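Handout for week 6, 3 June 2026. Print it or keep it open on your phone, I don't mind which. Bring one small thing from home that needs a place to live (keys, pills, earbuds, whatever) and something box-shaped you might keep it in.

# Small Things, Small Places: Trays, Lids and the Top of the Table

Last week we did cupboards, and I know that was a lot. This week is much smaller and, for me, much more fun! We're staying on the tabletop the whole time. I want to talk about trays, open compartments, little caps and lids, and what goes on the floor while we're busy making the table look nice.

If you missed week 5, the only thing you need from it is the word **landing spot**. A landing spot is the place your hand goes when you're holding something and thinking about something else. In my apartment it used to be the top of the microwave. Everybody has one, and most of us have several, and they fill up fast.

## 1. What a tray does

I used to think of a tray as something you carry drinks on. Then I moved into my place on Muddale Street, which has one table for eating, sewing, bills and the mail, and I started to see trays as fences. A tray says: the small stuff stays inside this line. The rest of the table is for living on.

For this course I sort trays into 2 kinds.

- **Flat trays.** One level, low rim. Great for mail, mugs, a plant and its saucer. Bad for anything that rolls.
- **Tray boxes.** Part of it is open and low, and part of it may be raised, sometimes with holes or hollows in the top. Better for little things, because they can't wander as far.

I'm a tray box person, you'll have noticed. My first one came from the Akerer shop near the bus station, back when they still had the bargain table by the door, and I've had it for years. The corner is chipped and I don't care.

When you look at a tray box, try to work out which part your hand wants to go to first. Usually it's the open part at the front. So that's where the everyday thing goes. The raised part, if there is one, is for whatever you touch less often, or for nothing at all – an empty spot is allowed! I know some of you find that hard. A few people last week filled every inch of their practice drawer and then had to dig for the scissors.

## 2. The cap rule

Caps, buttons, pegs, the stopper from the travel bottle, that one screw. I call all of them caps, just to keep it short.

The rule goes like this: *a cap gets a compartment to itself until you know what it belongs to.* Put it down on its own, where you can see it. Don't drop it in the jar with the others. Once it's in the jar you'll never match it up again, and you'll keep the jar forever. I have a jar like that. It moved house with me twice.

A few notes from my own kitchen table:

- Set a cap near one side of the compartment and not in the middle. It leaves room for a second one, and there's always a second one.
- Stand it upright if it will stand. A cap on its side rolls.
- A bright cap in a dark tray is easy to spot. A black cap in a black tray is a nightmare, so if your tray is dark, put a scrap of light felt in the bottom.
- Give it 6 days. If you haven't found what it fits by then, let it go.

Somebody asked in the break whether the 6 days could be a month. Sure, if you want, but then write the date on a sticky note. I've tried a month without the note and I simply forgot what I was waiting for.

## 3. Under the tray: cloth or no cloth

This one got a surprisingly heated discussion in the spring group. I'm on the cloth side. A thin cloth softens the noise when you set things down and it stops a light tray from skating around. A pale one also shows you crumbs and threads, so you wipe more often, which you may or may not see as a plus.

Patterns are fine as long as they're faint. I had a loud checkered one from Ó Conaill for a while, bright orange and brown, and I kept losing paper clips on it. Pretty cloth, terrible for sorting. It's a picnic cloth now and much happier.

If you do use a cloth:

1. Smooth it from the middle out before anything goes on.
2. Check that it doesn't hang so low that you catch it with your knees.
3. Put the tray down last, and square to the edge nearest you.

That third point sounds fussy. Try it both ways at home, though. A crooked tray makes me want to put crooked things around it, and after a day or so there's a pile.

## 4. The practice table

Now for the floor around the table, which I've been putting off. We get so pleased with a neat tray that we push everything else down to ankle level: delivery boxes, wrapping, bags, the power strip. Look past the blue cloth and you'll find plenty to talk about.
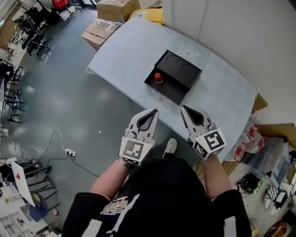
*Reading time for the whole handout: 6 minutes*

The tabletop is how I'd like yours to look at the end of tonight. Pale blue cloth with faint white flowers, one black tray box, and one small red thing in the open part, over near the left side. You can find it at a glance. The back half is the raised kind I mentioned in section 1, with 2 round hollows in the top, and you're welcome to argue about what you'd put in them.

Then let your eye go past the far edge. There's a cardboard box on the floor with a yellow package partly behind it, and a flattened box with clear wrapping down by the corner of the table. More cardboard leans over on the right, near a clear plastic bag with red things inside. None of that is terrible! It's what my own floor looks like after any delivery. But if I had 5 minutes I'd spend them down there and leave the tray alone.

My order for floors goes like this:

- **Cables first.** See the white power strip out on the gray floor, with the cables running off it? I'd move that against a wall before touching a single box. Feet go everywhere.
- **Flat cardboard next.** Already flattened means already decided. Out it goes.
- **Boxes that are still boxes.** Open each one, look in, and either empty it or write on the side what's in it. "Misc" doesn't count as writing on it.
- **Bags.** Clear bags get the benefit of the doubt, since you can see what you've got. Anything you can't see into gets tipped out on the cloth.
- **Scraps.** Last of all, with a broom, in one go. Don't pick them up one at a time while you're doing the boxes, you'll only make more.

## 5. Try it at home

Pick one table. Not the worst one, please, save that for later in June. Clear it completely, lay your cloth if you're using one, and put back a single tray with a single small thing in it. Leave it overnight. In the morning, write down what turned up around it and where your hand was coming from when it put it there. Keys from the hallway, glasses from the couch, that sort of thing.

Then do the floor for one arm's length on every side of the table, in the order above.

I'll post the checklist in our Memia folder along with last week's cupboard sheet (page 2 had a typo, it should say "shelf" and not "self", although a couple of you liked it better the wrong way). There are 50 printed copies on the windowsill too, so take one for a neighbor if you like.

Next time: drawers that stick, and what's usually behind them. Bring a flashlight.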